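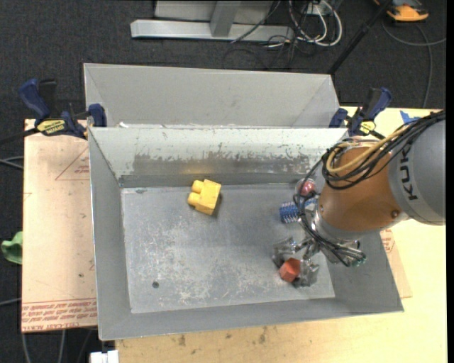
How to Get Clean Surface EMG From the Forearm

Surface EMG is one of the most rewarding measurements you can make in a teaching lab. Stick on a few electrodes, ask someone to squeeze, and there's muscle activity rolling across the screen! It's also very easy to record 20 minutes of power line hum and not notice until the evening. This walkthrough covers the finger flexors, which are big, close to the skin and happy to cooperate.

What you'll need

One bipolar EMG amplifier (we use the Stisatora, but any two-channel unit will do)
Pre-gelled Ag/AgCl electrodes, three per person plus spares
Alcohol wipes and fine abrasive skin prep tape
A disposable razor
Medical tape
A hand grip dynamometer
A skin-safe marker

Step 1. Find the muscle

Have your participant sit with the forearm resting on the table, palm up, elbow slightly bent. Ask for a firm fist, then a relaxed hand, then a fist again. Put two fingers on the inner forearm, a third of the way from the elbow to the wrist, and feel for the bulge that comes and goes. Mark the middle of it.

Take your time here. Pallavi Mishra, who taught me this, would have us palpate with our eyes closed until we could find the spot on anybody in the room, and I still do it that way (it's surprisingly fun).

Step 2. Prep the skin

Shave a patch a little larger than your electrode pair. Rub lightly with the abrasive tape, three or four strokes, until the skin looks faintly pink. Wipe with alcohol and let it dry completely. If your amplifier has an impedance check, aim for under 10 kilohms and repeat the wipe if you're above that.

Ask about adhesive allergies before you start, and skip the abrasive on broken or irritated skin.

Step 3. Place the electrodes

Set the pair along the direction of the muscle fibers, centers 20 mm apart, with your mark in the middle. The reference goes on the bony point of the elbow, where there's very little muscle underneath. Press around each rim for a few seconds so the adhesive grabs.

Now loop the leads once and tape them to the arm. This one little strain relief loop does more for your baseline than any filter I know!

Step 4. Set up the recording

Sampling rate: 2000 Hz
High-pass: 20 Hz
Low-pass: 450 Hz
Notch filter: off

Leave the notch off at first. You want to see any hum so you can hunt it down: a loose reference, a phone charger under the table, a lead lying across a power cord. Vivek Nishad once traced ours to a desk lamp two benches away.

Step 5. Check the baseline

Record 30 seconds with the hand completely relaxed. You're looking for a thin, flat trace. Slow wandering usually means a lead is moving. A thick, regular band means hum, so go back to the reference electrode first. Little bursts mean the person isn't relaxed yet; a folded towel under the wrist works wonders.

Step 6. Record a maximum squeeze

Hand over the dynamometer. Ask for a gradual build over two seconds, a full squeeze for three, then let go. Cheer them on, loudly! People pull noticeably harder with encouragement, so do it the same way for everybody. Repeat three times with two minutes of rest between tries, and keep the highest.

Step 7. Record your task

We like a staircase: 8 short grips, stepping up from a light hold to a strong one, five seconds on and ten seconds off. Save each run with the participant code and the arm (L or R) in the file name.

Step 8. Rectify, smooth, normalize

Remove the mean, take the absolute value, then run a 100 ms moving RMS window over the signal. Divide by the peak from Step 6, smoothed the same way, and multiply by 100. Now you have percent of maximum, and you can compare people fairly.

Plot it against grip force and you should get a lovely climbing curve. The first time Amparo Paredes saw hers she printed it and taped it to the amplifier cart.

Cleaning up

Peel the electrodes slowly, wipe off leftover gel, and throw them out. Coil the leads loosely and hang them by the middle.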